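Packing and Sending Items Between Sites

Staff and students who need to move property from one Tutton Institute site to another must use the internal transfer service. This page explains how to request a transfer, how to pack and label the items, and what to do when a consignment arrives. It applies to equipment, records, teaching materials and small furniture. It does not apply to chemicals, biological samples, compressed gas or anything carried under a dangerous goods declaration, for which a separate procedure applies.

Personal belongings are not accepted. Staff relocating offices should refer to the page on office moves, even where only one or two cartons are involved.

Before you begin

Check that the items are recorded as belonging to your work unit. Any item with an asset label has an entry in the asset register, and the entry must show the correct custodian before the item leaves the building. If the custodian shown is a person who has left the Institute, ask your unit's administrative officer to have the entry updated first. Updates made before noon are normally visible in Skitbridge the same afternoon.

You will need the following:

Your cost centre code
The name and telephone extension of the person receiving the consignment
The building and room number at both ends
The asset number of each labelled item
An estimate of the packed weight of each carton

Where an item is on loan from another organisation, read the loan agreement before making a request. Some agreements restrict movement to a single address, and written consent from the lender must be attached to the request in those cases.

Step 1: Lodge the request

Sign in to Skitbridge and choose Transfers, then New Transfer. Select the sending and receiving sites from the list. The Vomthorpe site appears twice, once for the main building and once for the annex; consignments addressed to the wrong one are redirected on the following run and will arrive late.

Enter each carton on its own line. A carton containing several small items needs only one line, but every asset number inside it must be listed in the contents field. Descriptions should be plain enough for a person outside your discipline to recognise the item. "Bench power supply, grey case" is acceptable. "Misc. lab gear" is not, and requests worded in this way will be returned.

State the replacement value of the consignment in whole dollars. If the value of any single item is more than $1,000, the request is routed to your unit manager for approval before it reaches us. Approval is given within Skitbridge, and an email from the manager cannot be accepted in its place.

Allow four business days between approval and collection. During February and in the week before each teaching period, the wait is usually longer, and the estimated date shown on screen should be relied upon in preference to the standard figure.

Step 2: Choose the packaging

Cartons, crates and padding are available from Room 178 during staffed hours. Used cartons may be brought from elsewhere provided that they are dry, have all four flaps intact and carry no old address labels or barcodes.

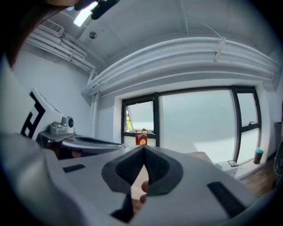
Stores and Internal Transfers, Tutton Institute

Small cartons are intended for books, files and other dense material. Large cartons are intended for light, bulky items only. A large carton filled with paper will exceed the lifting limit and will be left at the collection point with a notice attached.

Reusable plastic crates are preferred for anything that will be returned to its original site within the same term. Crates are issued against a cost centre and remain on that cost centre's account until they are scanned back in. Please do not pass crates on to another unit informally.

Items with an odd shape, or with parts that protrude, should go in a carton at least one hand's width larger than the item in every direction. Do not trim a carton to fit around a projecting part.

Step 3: Pack the items

Remove batteries where the design of the item allows it. Loose lithium batteries must not be placed in any carton. Speak to the counter staff if you are unsure whether a built-in battery may be sent.

Coil cables in wide loops and secure them with a reusable tie. Power supplies should be bagged and marked with the asset number of the item to which they belong. A considerable share of the enquiries we receive concern power supplies that have been separated from their equipment.

Lay padding across the base of the carton to a depth of two fingers. Place the heaviest item first and towards the centre. Wrap each item separately, including items of the same type that appear sturdy enough to travel together. Fill every gap with crumpled paper until nothing shifts when the carton is gently tilted.

Glass, screens and lenses need a rigid sheet against each exposed face. Corrugated board is sufficient for short trips between neighbouring buildings. For travel between sites, use the foam-faced panels, which must be requested at the counter by size.

Confidential records must be sealed in an inner envelope marked only with the recipient's name. The outer carton should carry no indication of what the records concern. A numbered security seal is required on the outer carton, and its number is entered in the seal field on the request.

Step 4: Close and label

Tape the centre seam on the base and on the lid, then tape both edges of the lid. String is not permitted, as it catches in the trolley rails.

Print the labels from Skitbridge once the request has been approved. Each carton has its own label, and labels must not be photocopied or reused. Fix the label to the largest vertical face, flat and clear of any seam. Place the contents slip inside the carton, on top of the padding, where the recipient will see it upon opening.

Fragile stickers may be applied if the contents are breakable. They do not alter the way in which a carton is stacked. If a carton must not have anything placed on top of it, tick Top Load Only on the request, and the instruction will be printed on the label itself.

Step 5: Hand over the consignment

Bring the cartons to your building's collection point by 10 am on the collection date. Cartons must not be left in corridors, stairwells or fire exits at any time. Units without a trolley may borrow one from Room 178 on presentation of a staff card.

The driver will scan each label and issue a receipt by email. Please keep the receipt until the recipient has confirmed delivery. If the number of cartons scanned differs from the number on your request, the whole consignment is held until the request has been amended.

Step 6: Receive and check

The recipient is notified by email when the cartons reach the destination. Cartons may be collected from the receiving counter or, where room delivery was selected, will be brought to the room given on the label. Room delivery requires a person to be present to sign. A second attempt will be made on the next run, after which the cartons are kept at the counter.

Open each carton promptly and compare its contents with the slip. Confirm receipt in Skitbridge by entering the transfer number and selecting Received in Full or Received with Exceptions. The asset register is updated when this confirmation is made, and until then the sending unit remains responsible for the items.

Damage or missing items should be reported within one business day of collection. Keep all of the packaging, take photographs of the carton and the item, and do not attempt a repair. The report form asks for the transfer number, the asset number and a short account of what was found.

Cancelling or changing a request

A request may be changed by the person who lodged it until the labels have been printed. After that point it must be cancelled and lodged again. Cancellation on the day of collection incurs the standard run charge, which is debited from the sending cost centre.

If only the recipient's room has changed, there is no need to cancel. Telephone the counter with the transfer number and the new room, and the delivery note will be amended by hand.

Large or frequent transfers

Units expecting to send more than one pallet, or to send items on a regular schedule, should arrange a standing transfer. A standing transfer is set up once for each teaching period and handles about 40 cartons per run. Requests are assessed by Nasrin Sharifi, Transfers Coordinator, and should include the proposed dates, the sites concerned and the name of an alternate contact.

Help with a transfer

Counter: Room 178, Shiferaw Building
Telephone: extension 742
Counter hours: 8:30 am to 4 pm, closed from noon to 12:30 pm

Please have your transfer number ready when you call. Enquiries about asset register entries should be directed to your unit's administrative officer in the first instance.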